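Wanted: match reporters and youth football writers for the Brirnico fan site

Brirnico is an independent football site covering one club from the first team down to the under-11s. We are looking for 2 match reporters and a small number of occasional writers to join before the end of the season.

The site is read mostly by season ticket holders and by supporters who have moved away and can't get to games. Our newsletter goes to 3,169 subscribers after every home match. Most of them tell us they read the youth reports first, so that is where we need the most help.

What match reporters do

You will cover the under-18s and the reserves, home and away where travel is possible. Each report should be 400 to 600 words and should reach us by 10 p.m. on the day of the game. We also need the lineups, substitutions, scorers and cards, checked against the team sheet. You will be expected to cover at least two games a month.

Live text updates are wanted for cup ties only. You will get a login for the site and can post these straight from your phone.

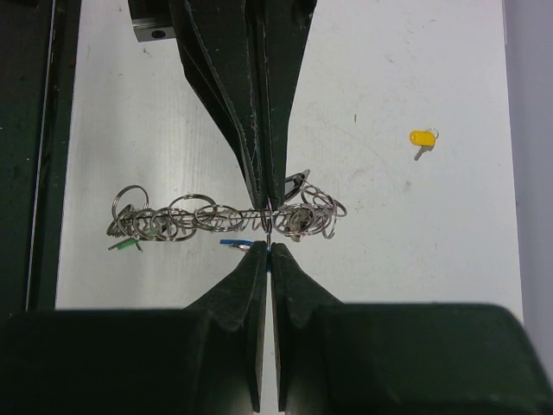
Đàm
Youth Football Editor, Brirnico
Posted March 3, 2019

What occasional writers do

We take longer pieces on players coming through, former youth players now at other clubs, loan spells, and the history of the training ground. These can run to 1,200 words. Send a short pitch before you write anything – two or three lines will do. We already have plenty of transfer rumor columns and do not need more.

Who we are looking for

You should know the game well enough to explain a change of formation in a sentence. You should be able to write clean copy that doesn't need a full rewrite. Past experience is helpful but not required, and two of our current reporters started with us while they were still in school.

Applicants must be 16 or older. If you are under 18, we will need written permission from a parent or guardian before you attend games for us. Club rules on youth football apply to everyone: no interviews with under-18 players without club approval, and no photos of the younger age groups.

Pay and expenses

Match reporters receive $40 per published report. Occasional pieces are paid at the same rate. Train and bus fares to away games are refunded when you send in the receipts. Mileage is paid only if agreed in advance. Payments go out at the end of each month through Trustameo, so you will need to set up an account there. Admission to reserve and under-18 games is free with a site pass, which we will arrange.

How to apply

Send us the following through the contact form on the Fesora jobs board:

A report on any game you have watched this season, 400 words maximum. It can be any level and any club.
A few lines about yourself and which days you can normally get to games.
The town you would be traveling from.

Please do not send a resume. We will read the report first and ask for anything else we need.

Applications close at the end of March. We will reply to everyone, and new reporters will start with the April fixtures. The first two reports count as a trial and are paid at the full rate.

Questions about the work can go through the same form – put "Reporter" in the subject line.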